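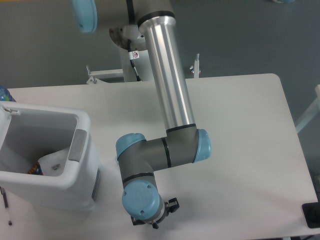
Hi everyone,

Sorry for the slow reply, I've been buried in marking season and only got to the list on Sunday. I'm pasting the bit I'm answering so you don't have to go digging in the archive:

> I'm in second year of a general business degree at Collent and I have
> to declare a major by the end of May. I'm torn between accounting and
> business analytics. My parents say accounting because there's a proper
> designation at the end of it. My friends say analytics because it's
> more fun, and I did like the one database course I took. My marks are
> fine but not amazing. I also can't really afford to do an unpaid
> placement, so whichever program has paid co-op wins a lot of points
> with me. Has anyone on here switched from one to the other? Did you
> lose a lot of credits? And is it weird to pick a major when you can't
> picture the job?

Not weird at all! I couldn't picture mine either, and I've now been in it long enough to have opinions about office chairs.

I did switch, though in the opposite direction to what most people ask about. I started in analytics and moved to accounting at the beginning of third year. My reason was pretty unglamorous: I'd taken a summer job doing payables at Grarilard (they distribute plumbing supplies, if you've never heard of them) and I found I really liked chasing down why two numbers that should match didn't. I once spent a whole afternoon on a difference of $179 and was thrilled when I found it, a freight charge that had been keyed to the wrong branch. My supervisor thought I was a bit odd. If that sounds like torture, you've learned something useful and it didn't cost you any tuition.

On credits: I lost two courses. Everything else carried over as electives, but you do want to look at which second-year courses count in both streams before you register for fall. When I was there the big overlap was stats, intro to info systems and the cost accounting course, and I'd guess that's still close to true. Ask the advising desk to print you the audit for both majors. They'll do it if you ask for it by name (degree audit) and they'll look at you blankly if you ask whether you're "on track". Go before 10 in the morning or you'll be in that hallway until lunch.

Co-op, now. Both streams had it in my day and it was always paid, but the hiring calendars were different and I wish I'd known that earlier. The accounting firms recruit ages ahead, so you're writing cover letters in September for a job that starts the next year. The analytics postings trickled in all term, and a lot of them were with smaller outfits who only wanted one student. I put in 51 applications the year I switched, because I'd missed the early round and was grabbing whatever was left. Fifty-one! Please don't do that. I ended up at Butska, in their inventory office, and it was a good four months, but I was awfully tired by the time I got it.

About the designation. Your parents have a point, in that it's a clear path and employers know what it means. Do keep in mind that it's more exams after you've graduated, on top of full-time work, and in busy season that can be up to 60 hours a week before you've opened a textbook. Some places give you paid study leave and some give you a pat on the back. Ask in the interview. I was too shy to, and I used most of my vacation days studying at my kitchen table.

The other thing I'd throw in is that the line between the two jobs is blurrier than the course calendar makes it look. I write queries nearly every day. The analytics grads on my floor all had to learn what an accrual was, usually the hard way. So if you pick accounting, use your electives for a second database course and something with a bit of programming in it. If you pick analytics, take intermediate financial even though it's a slog.

Is the Jayasinghe bursary still going? It used to cover books and a bus pass for students in either stream who'd worked part-time through first year, and the application was a single page. I'm not sure what office handles it these days, so if anybody on the list knows, could you reply here and not just to me? I get asked every spring.

Oh, and whoever was asking last week about used copies of the tax text, I've got one, two editions old and with a lot of orange highlighter in it. Yours for the price of postage.

Happy to chat off-list if you want to see my old co-op letters. The first few are terrible and you may find them comforting.

Cheers from a very rainy office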